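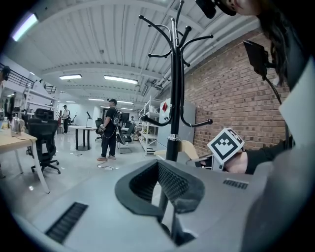

Gripping a patterned cube mounted on a handle.

14 Mar 2019
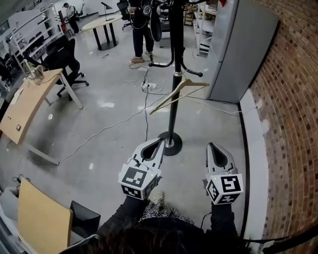
By Sinan Ersoy

Good news for anybody who trains retrievers around Bamcombe: the Sulon throw bumpers are back in stock at Forkent, and they've got a new rope!

I went through a whole box of the old ones last August and liked everything about them except the toggle, which kept working loose on long throws (mine ended up in the pond, twice). The new version has a plain knotted rope instead. It's a bit longer, and I'm getting about 6 more feet out of a throw with it, though my arm may just be in better shape than it was. The bumper itself hasn't changed. Same nubby canvas cover, same weight, and my older dog still carries it by one end like a cigar no matter what I do.

Colors are white and orange for now. Forkent is selling them singly or in packs of 8, and the packs come with a mesh carry bag I'd been wanting for ages. The order number for the pack is 1732 if you're phoning it in. Ask for the knotted rope, as they still have a few of the toggle ones on the shelf and the boxes look pretty much alike.

Akolgo is also bringing out a puppy size, 2 inches across, and I got to squeeze one at the counter. Nice and soft! I'd start a young Lab on it in a heartbeat. No price on those yet, and the store is only taking names at this point, so put yours down if you've got a litter coming.

I'll have both sizes with me at the next training morning. Come find me by the gate if you want to throw a few before you buy.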